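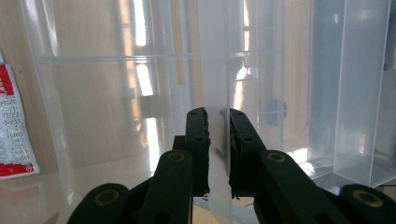
Darius Kütt does not like the word "dataset." He prefers "the pile," and at Derkau, where he runs collection for the container-handling project, the pile stood at 900 accepted demonstrations in February. The target is 2000.

"The number matters less than the spread," he said. "If I have 2000 recordings of one box opened one way, I have trained a machine to open that box on that table."

The work is done by hand. An operator straps on two grippers and performs a short household task at normal speed, and the recording goes to a policy model as an example to imitate. Kütt rejects any take in which the operator corrects a grasp outside the gripper cameras' view. The model has to be able to see the reason for a motion, he said, or it will learn the motion as noise.

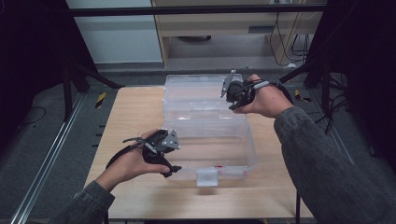

Transparent plastic was added to the task list late, at the request of the team in Orkness. Depth estimates on clear walls are poor, and the early policies closed their fingers well short of the edge or pushed straight through where they believed there was only air. Kütt's answer was to collect more of it, with hinged boxes over bare wood, where the grain shows through an open lid and gives the model a second surface to confuse with the first. "You want that confusion in training," he said. "Otherwise you meet it in Elbridge, in a customer's kitchen."

He divides each take into phases: approach, contact, hold, release. Contact is where most rejections come from. A thin wall flexes when the pads close on it, and an operator compensates without noticing.

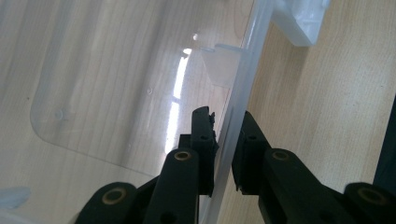
"People are very good at this, and that is a difficulty," he said. "They feel the wall give and ease off. The pads have no force sensor. All I get is the jaw width and the picture."

The current protocol, called Kuusk internally, asks operators to pause briefly after contact before moving the part. The pause makes the phase boundary easier to label. It also slows the policy, and Kütt expects to trim it in software once labeling is finished.

Each session is capped at 13 takes per object. After that, he said, the operator's path becomes too regular to be worth storing.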